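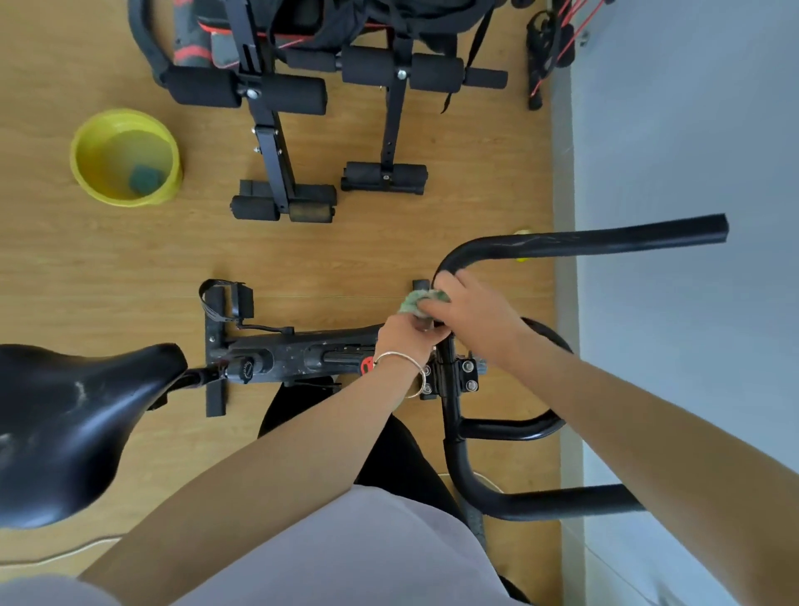
Cleaning the bike has become my favorite Saturday job, and Yvonne, your question could not have come at a better time because I was up to my elbows in it this weekend! I do the whole workout room in one go now, starting with the bike, and I'm slightly embarrassed by how much I enjoy it. The handlebar comes first. Sweat collects there more than anywhere else, and a curved bar is a nuisance to clean if you only swipe at the top. I bunch the cloth up (mine is the pale green one, it lives with the yellow basin and the green sponge) and press it right against the bend with my whole hand, so that it wraps round to the underside too. Then I go back for the clamp plate and the four bolts, with one finger inside a corner of the cloth.

Yvonne Mottram wrote:
> Hello everyone, long-time reader, first real question. We moved
> our exercise bike and a bench into the spare room in November and
> I have wiped them down maybe twice. Now that the sun comes in low
> I can see what I've been sitting on. Dust all over the beam, and
> a kind of gray film on the handles that just smears around.
>
> So: what do people use? My brother says spray kitchen cleaner on
> everything, and Hugo said here a while back to never spray
> anything near a bike, and then the thread wandered off into shoe
> racks. Also is there any hope for foam rollers? The ones on the
> bench hold onto dust like you wouldn't believe. And do you clean
> the floor first or last?
>
> The floor is laminate if that matters.
>
> Yvonne

OK, taking your questions in no order at all.

The film first. I had the same thing on the grips of my old bike in Uvevville, and it was mostly leftover cleaner. I had been so generous with the stuff, week after week, that I was polishing a layer of old soap. What shifted it was plain warm water with a tiny bit of dish soap, and I mean tiny, a couple of drops in a basin. Then a second pass with clean water, then a dry towel. It took three rounds the first time. Since then one round does it, and the grips feel like grips again, which was a lovely surprise on the first ride afterward.

Hugo is right about spraying, by the way. Hugo Brunet has taken more bikes apart than the rest of us put together, so when he says keep liquid away from the moving bits, I listen. Wring the cloth until nothing drips, and put the water on the cloth, never on the bike. If yours plugs in, unplug it before you start. I also move the cord out of the way while I'm down there - I've put a wet foot on one before and did not care for the experience.

Dust on the beam: dry cloth first! I can't say this loudly enough. If you go straight in with a damp one you make a gray paste and push it into every seam and around the adjustment knob, and then you're in there with a cotton swab for the rest of the morning. Dry, then damp, then dry. Mine gets those little light specks all along the top of the beam and they come up beautifully this way.

Foam rollers, yes, there is hope. They are the worst of the lot for holding dust, and the foot rollers get it twice as bad because they're down at floor level and you put your shoes against them. One of mine goes properly tan while its neighbor still looks black, and I have never worked out why that one in particular. I use the sponge here and leave the cloth out of it. Squeeze it nearly dry, and roll it along the foam lengthwise. Going round and round just drags the dirt with you. Change the water after the rollers or you'll be putting it all back on the next thing. 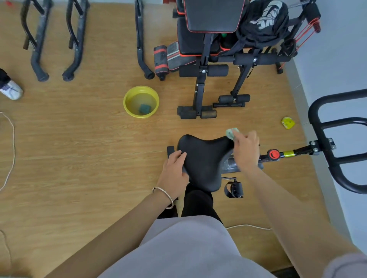 Seats and pads need a bit more patience than the frame. I hold the near edge steady with one hand and work across with the other, because a seat that wobbles under you never gets cleaned at the sides. Don't forget underneath the lip, either. And please skip anything with bleach or alcohol in it on the vinyl kind. Fatima Molefe lost a good bench pad that way - it went stiff, then it cracked along the stitching, and the replacement took 40 days to arrive. If you have pale scuffs on your saddle, the kind that look like dirt and won't budge, they may simply be wear. I scrubbed at mine for ages before I accepted that. It's still a perfectly good saddle.

Floor last, always. Everything you knock off the machines ends up there. On laminate I vacuum and then go over it with a mop that is barely damp, and I put the basin on an old towel if I think I'm going to be clumsy (I usually am). Lift it to move it, too. Sliding a full basin is how I ended up with water under the baseboard.

Things I own for all this, since somebody will ask: a basin, a sponge, two cloths and a bath towel too ragged for guests. I did once buy a tub of the Stoica wipes and they were fine, but they dried out before I got to the bottom of it. I'd sooner rinse a cloth.

As for how often, I wipe the handlebar and seat after every ride, which takes no time, and do the full round on the weekend. Last time it took me 23 minutes with the radio on, bench included, bands not included. I let those hang where they are and run a dry cloth down them when I remember. Ernő Hajdu dusts his with talc and swears they last longer. Ernő, are you still doing that? And does it get all over the floor?

One more thing, Yvonne, and it's the bit I like best. While you're going over the frame, put a finger on each bolt as you pass. I found a loose one near the handlebar last spring just from cleaning around it, and it was a quick turn with a hex key. You get to know the machine so much better when you've had your hands all over it!

The older thread on squeaky pedals is in the archive under message 982, if anyone wants it. It has Hugo's long reply about straps, and the first page of it is worth reading even if your pedals are silent.

Let us know how the gray film goes. I'd love to hear if one round does it for you or if you need three like I did.

Rocío

--
Rocío Cabral
Tostitlow
Wernirico home workout list - to leave the list, write to the list address with "leave" in the subject line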